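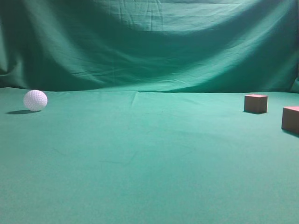 According to one entrant's report in the Lurkeck newsletter, the hardest part of the Tandthorpe Tabletop Challenge is getting the same result twice, and most teams lose more points to repeat runs than to first attempts. The remark is often quoted in guides for new teams.

The Tandthorpe Tabletop Challenge is a yearly student robotics competition held in Tandthorpe each January. It is run by the Lurkeck Schools Robotics League and is open to school and college teams of up to 4 members. Teams program an arm to find, pick up and move small everyday objects laid out on a cloth-covered table. Driving robots are not allowed.

History

The contest grew out of an after-school club at Dakham College, where pupils set each other sorting tasks at the end of term. The first open event drew 16 teams, nearly all of them from Dakham and the villages nearby. Entries rose once the league began lending out arms, and the most recent event had 222 students taking part. The final moved from the college gym to Fogh Hall when the gym became too small.

Objects and table

The object list is published in the autumn. It has always included golf balls and small wooden cubes, which call for different handling. A cube can be gripped by two flat faces but has to be approached at the right angle. A ball can be gripped from any side but tends to roll if it is nudged. Green cloth is the usual covering for the table and the background, and many teams practise with the same colours at home or at school -- a plain background makes it easier to pick out objects by colour. Folds and shadows in the cloth can still be mistaken for objects, and the rules do not require it to be ironed.

Format

Each team has three rounds. In the first, the objects are set well apart. In the second, they are placed closer together, and in the third the judges choose the layout on the day. A round is run twice with the same layout, and the lower of the two scores counts. Team members may not touch the table or the keyboard once the arm has started.

Scoring

The highest possible total is 600 points. The record is 549, set by a team from Dakham College. Points are taken off for dropped objects, for knocking an object that is not the target, and for running over time.

Related events

A smaller contest for younger pupils takes place at Fogh Hall on the Thursday before the final. It uses cubes only, and the arms are steered by hand.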